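Trident opens refreshed tableware room in Dovley

Trident has opened a refreshed tableware room at its Dovley premises, where 22 place settings can be tried before ordering.
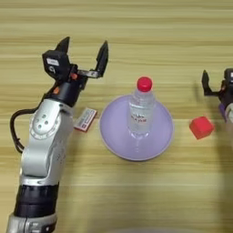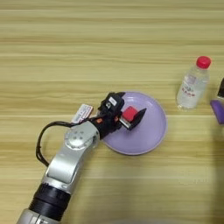

The Skoketti range, prepared with the Yang studio, is intended for small kitchens and shared dining rooms, and comprises 133 pieces in seven colours. Soft shades were preferred throughout – the round plate in pale lavender, with its raised rim, is typical of the approach and sits quietly on a light wood tabletop. Orders will be accepted from June, and trade customers may request up to 1082 pieces per delivery.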